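Work Sampling and Time Study: Notes for Unit 2

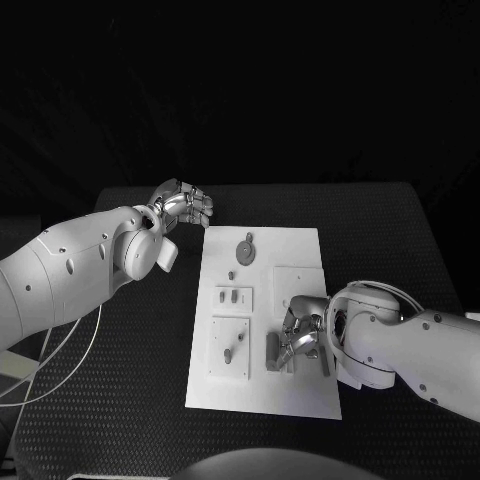
MALLTON, January

Reading for this unit: Gumede handout, first half. Bring a calculator.

A time study asks how long a job takes when a trained person does it at a normal pace. Work sampling asks a different question: what share of the day goes to each kind of activity. Students mix these up on the homework every year, so keep two separate pages in your notebook.

Time study

Break the job into elements first. An element should have a clear start and a clear end, such as picking up a part or letting go of it. Very short elements are hard to time with a stopwatch and should be joined to the one before or after.

The observed time is the average of your readings. Multiply it by the performance rating to get the normal time. A worker rated at 110 percent is going faster than normal, so the normal time comes out longer than what you observed. Then add allowances for rest, personal needs and small delays. The result is the standard time.

Do not throw out a reading only because it looks long. Throw it out if your notes show something outside the job, like a dropped tool or a question from a supervisor. If the long reading keeps coming back, it probably belongs in the job as an element that happens every few cycles.

Work sampling

Pick random moments, go to the work area, and write down what is going on at that moment. Decide on the categories before you start. "Idle" is a poor category because it lumps together waiting for parts, waiting for instructions and taking a break.

Worked case: the Flostidmont packing room. The observers made 2956 observations, and 614 of them were marked "waiting for material." Divide the first into the second and you get 0.208, or 20.8 percent of working time. With a sample that size, the 95 percent range is plus or minus 1.5 points.

The formula for the range is on the back of the Gumede handout. Use p = 0.208 and check that you get the same answer.

Homework

Problems on the Ludamham sheet, all parts. Show the rating and the allowance as separate steps. Questions go to Kagiso Moodley before the next class.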